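About us

Sovmont is a small school for home and building care. We are in Guerra, in the old Fevis building, and we teach adults who want to work in cleaning, tidying and simple room maintenance, or who only want to do these things better at home. The school opened with one room and one evening course. Today we have 59 learners in a year, in groups which stay small.
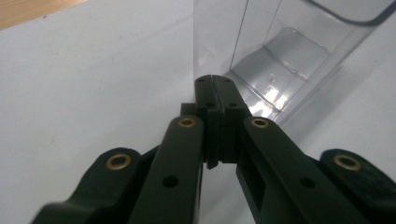
Department of Floors and Rooms

Our department is the oldest one in the school. The basic course has 30 hours, and the longer course, which begins each February, has 35 hours more. In both of them we start from the floor. A learner must first know how to clear it, how to sweep it from the far corner to the door, and how much water is enough for washing it. Many people use too much. We teach also how to choose the cloth, how to rinse it, and how to put the things back in their places after the work.

We do not ask for experience. Some learners come to us directly from another country and are still learning the language, so the teachers speak slowly and show every step with their hands. The written materials are short and you may take them home.
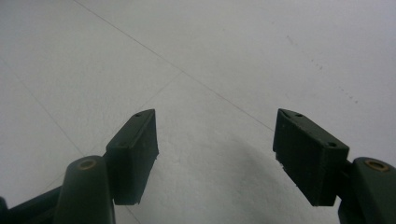 Pale floor tiles

Tiles have their own lesson in the basic course. On a light color each mark is easy to see, and this is good for practice. The learners work in pairs, one washes and the other checks, and then they change.

The department keeps also the Tralilero collection, a small library with 1,000 cards about stains, surfaces and cleaning products. The cards are arranged by material and anybody from the school can borrow them for two weeks. Please return them in the same order.

If you would like to visit a lesson before you register, write to the school office and tell us which course interests you. The visit is free of charge.

Page updated 10 December 2024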